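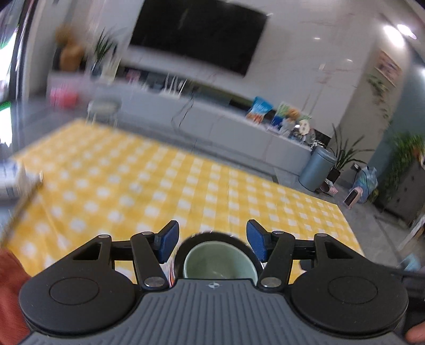

Silberne Stifte, schwarze Arme: Auch Dinge haben Gelenke.

Warum knickt das Knie nur in eine Richtung?
Alles über Gelenke, für Kinder ab acht und für Erwachsene, die beim Aufstehen Geräusche machen

Probier mal, einen ganzen Tag lang die Ellbogen nicht zu beugen. Zähneputzen geht nicht. Nudeln essen geht nur, wenn dich jemand füttert, und das will ab einem gewissen Alter keiner mehr. Nase bohren fällt auch aus. (Deine Eltern finden den Versuch jetzt plötzlich sehr interessant.)

Ein Knochen ist nämlich ziemlich stur. Er ist hart, er hält dich aufrecht, aber biegen lässt er sich kaum. Damit du dich trotzdem bewegen kannst, besteht dein Skelett aus vielen einzelnen Knochen. Die Stelle, an der zwei davon beweglich zusammentreffen, heißt Gelenk.

Die Tür in deinem Bein

Schau dir eine Zimmertür an. Sie geht auf und sie geht zu, und mehr kann sie nicht. Schuld daran ist das Scharnier: zwei Teile, die sich um einen gemeinsamen Stift drehen. Nach oben oder schräg zur Seite geht da nichts, und bei einer Tür ist das auch ganz gut so.

Dein Ellbogen arbeitet ganz ähnlich. Er lässt sich beugen und strecken, deshalb nennt man so etwas ein Scharniergelenk. Auch in den Fingern hast du welche. Das Knie gehört fast dazu, kann aber ein kleines bisschen mehr: Wenn es gebeugt ist, kannst du den Unterschenkel leicht drehen. Nach vorne knickt es trotzdem nicht. Bänder halten es fest, und die verstehen da keinen Spaß.

Vielleicht hast du schon mal einen Flamingo gesehen und gedacht: Der hat die Knie aber falsch herum eingebaut! Hat er nicht. Was in der Mitte seines Beins nach hinten knickt, ist seine Ferse. Das Knie sitzt weiter oben, versteckt unter den Federn. Der Flamingo läuft also die ganze Zeit auf den Zehen und beschwert sich nie darüber.

Eine Kugel in der Schulter

Jetzt lass mal den Arm kreisen, am besten nicht neben einer Vase. Vorwärts, rückwärts, zur Seite: Die Schulter macht alles mit. Sie ist ein Kugelgelenk. Das runde Ende des Oberarmknochens liegt in einer flachen Pfanne. Damit kann man leider kein Spiegelei braten, sie heißt nur so.

Auch deine Hüfte ist ein Kugelgelenk. Dort ist die Pfanne viel tiefer, und die Kugel sitzt fester. Deshalb kannst du das Bein nicht so wild herumschleudern wie den Arm, stehst dafür aber ziemlich sicher. Meistens jedenfalls.

Das Gelenk, das auf einem Pferd sitzt

Unten an deinem Daumen, nahe am Handgelenk, gibt es ein Sattelgelenk. Die beiden Knochenenden sind so geformt, dass eines auf dem anderen sitzt wie ein Reiter im Sattel. Der Daumen kann sich nach vorne und hinten bewegen und auch zur Seite, und er kommt an die anderen Fingerspitzen heran. Wie nützlich das ist, merkst du, wenn du versuchst, ohne Daumen einen Knopf zuzumachen. Oder ein Gurkenglas zu öffnen. Wobei das mit Daumen oft auch nicht klappt.

Warum quietscht die Tür, aber du nicht?

Wenn zwei harte Dinge aneinander reiben, nutzen sie sich ab und machen Krach. An Türen kommt deshalb manchmal ein Tropfen Öl. Dein Körper hat sich das selbst organisiert. Die Knochenenden sind mit glattem Knorpel überzogen, und dazwischen ist eine zähe Flüssigkeit. Sie heißt Gelenkschmiere. Das klingt nach Fahrradwerkstatt, und jeder Mensch trägt sie mit sich herum, auch Königinnen.

Und das Knacken, wenn jemand an den Fingern zieht? Beim Ziehen wird der Platz im Gelenk größer, und in der Flüssigkeit kann ein Hohlraum mit Gas entstehen. Forscher streiten noch ein wenig darüber, was dabei genau das Geräusch macht. Die Leute am Nebentisch streiten nicht, sie finden es eklig.

Zum Ausprobieren: ein Bein aus Pappe

Du brauchst 2 Streifen feste Pappe, jeden 19 Zentimeter lang, und eine Musterklammer. Das sind die kleinen Klammern mit rundem Kopf und zwei Beinchen, die man hinten auseinanderbiegt.

Lege die Streifen an einem Ende übereinander. Stich dort ein Loch durch beide, mit Radiergummi darunter, der Küchentisch dankt. Klammer durchstecken, Beinchen umbiegen, fertig ist das Gelenk.

Nun dreh die Streifen. Du merkst: Dein Pappbein knickt in beide Richtungen, und das sieht ziemlich ungesund aus. Deine Aufgabe ist es, das zu verhindern. Klebe ein Stückchen Pappe so auf den unteren Streifen, dass der obere dagegenstößt, sobald das Bein gerade ist. Wer mag, malt noch einen Schuh dran.

Wenn die Klammer zu stramm sitzt, bewegt sich nichts. Sitzt sie zu locker, schlackert das ganze Bein wie ein nasser Socken. Bieg ein bisschen herum, bis es passt.

Und jetzt du

Such in der Wohnung nach Gelenken. Brille, Schere, Klappstuhl, Regenschirm und Nussknacker sind schon mal verraten. Beim Regenschirm lohnt es sich, ihn ganz langsam aufzuspannen und zuzuschauen, welche Stange welche andere mitnimmt. Drinnen, wenn es sein muss. Aber nimm vorher die Vase weg.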